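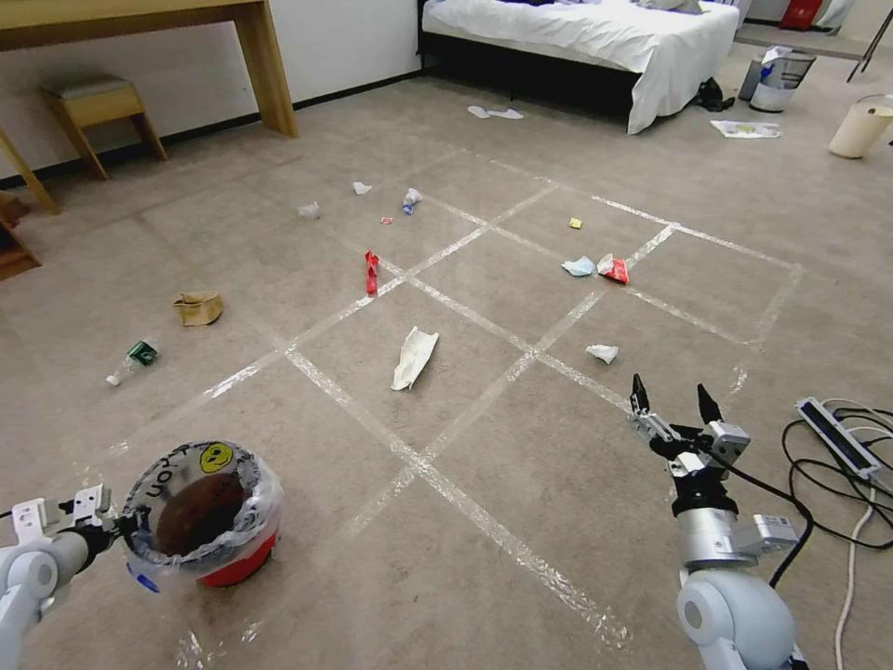
How much should you set aside for the bits that aren't the robot?

As much as you can bear, and write it down before you ask for a single quote on the arms. I set aside 3000 pounds for stands, cables, spare fingers, delivery and tape, and I'm so glad I did it in that order.

I've had three emails asking about money since my last post, so this one is all money. I love this part! I know most people would sooner read about what the arms can pick up, and I'll get back to that, but a good spreadsheet makes me very happy and this one has grown to six tabs.

For anyone new: I'm working out whether a pair of arms could do the first litter pick in the rooms at Clanine, before the person with the hoover goes in. Tissues, wrappers, bits of paper, the odd bottle. It's a small place with small rooms and I have a small budget, and I want to have the order ready to sign by the end of February.

The first tab is the arms themselves. I have two quotes. Dredberg will sell me a pair as a set, with grippers fitted, and the price includes someone coming out to get them running. Berkis sells each arm singly and is a good deal cheaper on paper. Then you start adding things. The gripper is extra, the mounting plate is extra, the longer cable is extra, and the desk support is charged by the call after the first month. By the time I had put everything on the same footing the gap between them had nearly closed, and I had to go and have a cup of tea.

My advice is to send both sellers the same list. I typed out one page with every item I thought I'd need in the first year and asked them to put a price or "included" beside each line. Dredberg sent it back the next day. Berkis took longer, but they added two lines I had forgotten (a spare power supply and a proper travel case), so full marks to them for that.
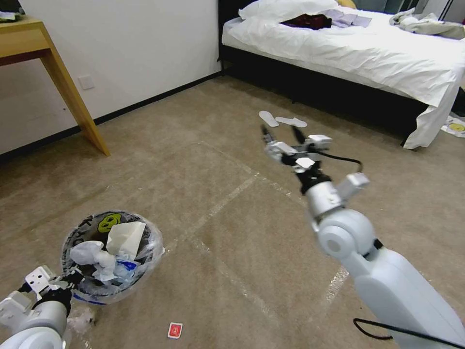
The second tab is reach, and I'd do this one before the money if I were starting again. Every arm has a figure in its leaflet for how far it can stretch, and that figure is measured from the base to the very end of everything, with the arm out straight. You can't do much useful work with the arm out straight. Jaime Neves, who used to fit out workshops and has far more patience than I have, told me to draw the working area on the floor at full size and then rub out the outer part of it. What's left is what you are paying for. I did it in my own hall with string and it was a shock. The cheaper arm lost so much that I would have needed to move the base far more often, and moving the base means time, or a powered stand, and a powered stand is the most expensive line on tab three.

So reach went from being a number in a leaflet to being a number in pounds. I really recommend the string.

Tab three is stands and wheels. I'm still torn. A fixed stand that a person rolls from spot to spot is cheap and strong and there's hardly anything in it to break. A powered one could get itself about the room, which is the dream, but it adds batteries, a charger, a place to charge, and a chat with the insurers. Nautiyal (our insurers, and very nice on the phone) want to see the weight and the top speed before they'll say a word about the premium. Ask for both figures in writing with the quote. I had to go back for them and lost most of a week.

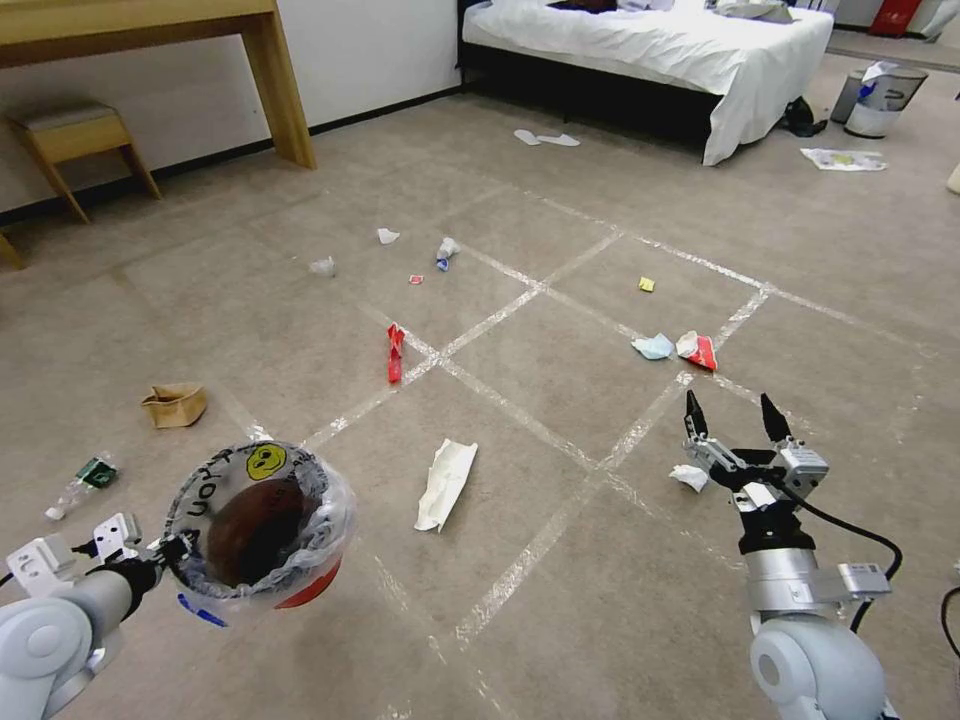
Tab four is the running costs, and it's where I've changed my mind the most. I had put down electricity and nothing else. Silly! Rubber or plastic fingertips wear. Cables get tugged and flexed all day, so I now have two spare sets in the first year's budget and another in the second. There's somebody's time as well, for setting up, watching, and sorting things out when an arm stops halfway. Savita Nishad did the rota for me and worked out that we'd want 21 hours of staff time just for the learning stage, spread over a few weeks so it doesn't land on top of a busy Friday changeover. I had written "a couple of afternoons". She was kind about it.

If you have a Savita, show her the sheet early.

I've also put in a line called "things to practise with". It's tiny, but I was pinching rubbish out of our own recycling and it all ended up as crushed card. You want a mixture: soft things, stiff things, shiny things, things that roll away. Set aside a bit for floor tape too, so that you can mark out a patch and lay everything back in the same place for the next try. It's the cheapest line in the whole budget and I think it'll earn its keep quicker than any other.
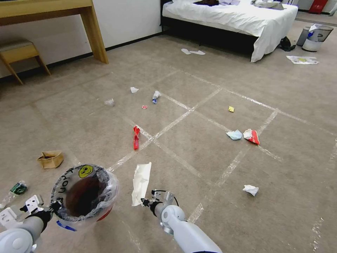
One arm or two was the big question on tab five, and for weeks I was set on one. It halves the biggest number on the sheet, after all, and I had a lovely plan for what to do with the savings. The plan needed the bin to stand still by itself, on carpet, wherever the arm happened to be working. With a pair, the left gripper can keep hold of the rim, liner and all, while the right one goes after a big creased sheet of paper beside it, and the bin is right there next to the job. I tried to price a way round this for a single arm, with a weighted bin on a bracket fixed to the stand, and by the time I had added the bracket, the fitting and a bin of the right shape, I had a fiddly thing that I didn't much want. Two arms it is. I've moved the number across and it does make the total look rather grown-up.

It also tells me what to ask about grippers. A bin rim with a bag folded over it is an awkward thing to grip, being thin and slippery and a bit baggy, and a loose tissue wants something else again. So I've asked both sellers for a price on different fingers for left and right. Dredberg say it's fine and costs the same. Berkis are checking.

Tab six is the one I call "what if it's no good". It has the return terms, the hire option and a guess at the resale value. Dredberg will hire a set for six months and take part of the hire off the price if you buy at the end. The monthly figure made me wince, but it's a far smaller wince than buying something that ends up in a cupboard, and I'm leaning that way.

Still to do: chase Berkis about the fingers, measure the lift (it's narrow), and find out if the travel case fits in Jaime's van. I'll put a blank copy of the sheet up when I've tidied it, with my own numbers taken out. If you've budgeted for something like this and I've missed a line, please tell me in the comments before I sign anything!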